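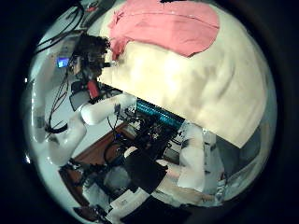

When should you wash new towels for the first time? Before you use them, in warm water with half your normal amount of detergent, and on their own.

It is one of the 384 questions answered in the new Plellwood Laundry Handbook, which is free to read from today at every branch of Pastley and on the Pastley website. The handbook is the biggest thing our home care team has ever written, and we are delighted to see it out in the world at last!

12 shares 3 comments

PLELLWOOD, January 7, 2020 – Pastley, the household linen shop, has brought together years of customer letters, counter conversations and test washes in one plain-spoken guide to looking after towels, blankets, sheets and everyday clothes. It covers sorting, soaking, drying, folding, storing and mending, and it is written for people who have a full basket and very little time.

The idea came from the shop floor. Staff at the Plellwood branch kept a notebook by the till and wrote down every washing question that came up. Why has my bath sheet gone stiff? Can I put a wool blanket in the machine? What do I do about a pink sock in a white wash? The notebook filled up, then another did, and by last January it was clear that there was a book in it.

Every answer has been tried out at Kadlec, the family-run laundry that has washed Pastley's display linen for years. The Kadlec team gave up their quiet afternoons to the project and argued happily over the details. The chapter on towels alone went through 9 drafts, mostly over the question of fabric softener. (The final advice is to leave it out. Softener coats the loops of the cotton, and a coated towel doesn't drink up water as well as it should.)

The towel chapter is already the favourite with early readers. It explains how to bring back some life to a tired bath towel with a hot wash and no detergent, why a good shake before hanging helps the pile stand up, and how long is too long to leave damp towels in the drum. There is a page on colours too, with a simple test using a wet white cloth to find out whether a dark or bright fabric is likely to run.

Blankets get a chapter to themselves. Cotton, fleece and wool all want different treatment, and the handbook sets out each one with the water heat, the spin speed and the best way to dry. Wool readers will be pleased to find a long section on drying flat – including what to do in a small flat with no floor to spare.

Drying indoors in winter was the subject that came up most often in the notebook, so it has been given plenty of room. The handbook looks at airers, radiators, open windows and tumble dryers, and is frank about what each one costs you in time and damp. It suggests leaving a hand's width between items on the airer, turning heavy things over halfway through, and opening a window for 10 minutes in the morning even when it is cold out.

Mending is there as well, with drawings for frayed hems, pulled loops and loose corners. A pulled loop on a towel should be snipped and never tugged, and a frayed hem can be turned under and stitched in an evening. For anything past saving, there are pages on cutting old towels down into face cloths, floor cloths and bedding for pets.

The drawings and page design are by Flurkex, a small print studio in Plellwood, who have done a beautiful job. The printed copy opens flat, so it can be propped up by the machine, and the cover wipes clean. The type is large and the index is a generous one. Look up "gravy" and you will find it.

To mark the launch, the Plellwood branch will be holding 2 free Saturday mornings this month on stain removal and winter drying. Bring along a problem item and the team will have a go at it with you. There is no need to book, and children are welcome. Tea will be on.

Pastley would also love to hear what has been missed. A fresh notebook is waiting by the till, and questions can be left in any branch or sent through the website. The best of them will go into the next printing.

The Plellwood Laundry Handbook is free to read in branches and online. Printed copies can be ordered at the counter. Review copies and sample pages are available from the Pastley press desk.

Share this 12 shares 3 comments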